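Kavance overhead dual-arm kit - worth it over building your own?

tarn_b
Posted 2025-03-08
Looking at the Kavance two-arm kit for our lab. The supplier (Tovthorpe) quotes 9 weeks. Has anyone run one on kitchen tasks? I mainly care about the stock parallel grippers and cable routing.

m_nseir
We've had one since September. Arms hang from above, so the bench stays clear. Grippers are fine on fruit and plate rims. Mug handles are harder, as the fingers are wide for the gap. 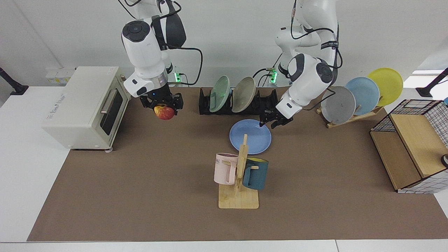

Right arm holding the apple by the toaster oven, left gripper open over the blue plate.

Cables are external and loop off the upper arm. Leave slack or the shoulder range suffers.

lundgren_fan22
Disagree on the grippers. We logged 100 plate picks and dropped 20, all from a rack. I'd budget for Flukora fingertips from day one.

m_nseir
Which pads? Ours were slipping too until we changed the grip force in the config. The default is low.

lundgren_fan22
Stock pads, default force. Fair point, I'll rerun it. Still think external cabling is poor at that price.

nchambi
It's easy to replace, though. I swapped a shoulder cable in 22 minutes with the arm still mounted. Try that with internal routing.

tarn_b
Thanks all. Does the quote normally include the overhead frame?

m_nseir
Ours didn't - it was a separate line item. Ask Tovthorpe for the drawing before you order.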